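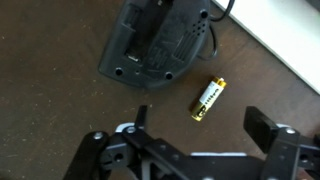
Cosas pequeñas de la mesita de noche

Me llamo Yu-ting Leung y vivo en Preltberg. En esta galería guardo los rincones de mi piso que voy ordenando, y escribo poco, porque el español todavía lo estoy aprendiendo.

El aparato negro lleva pila cilíndrica y un cable fino. Cuando el compartimento está vacío se ven bien los contactos de metal – conviene limpiarlos con un paño seco antes de poner una pila nueva. La tapa la guardo siempre en el cajón.

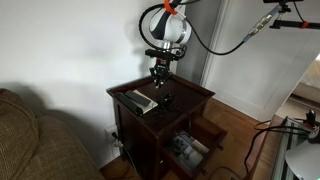 La mesita la compré en junio a Valentin Gautier, un vecino que se mudaba a Urnville. Me gusta su madera oscura y el borde levantado, así las cosas no caen al suelo por la noche. Las revistas van en el hueco de abajo. Algunas son muy viejas y aún no he decidido cuáles quiero regalar a mi amiga Feng-yi.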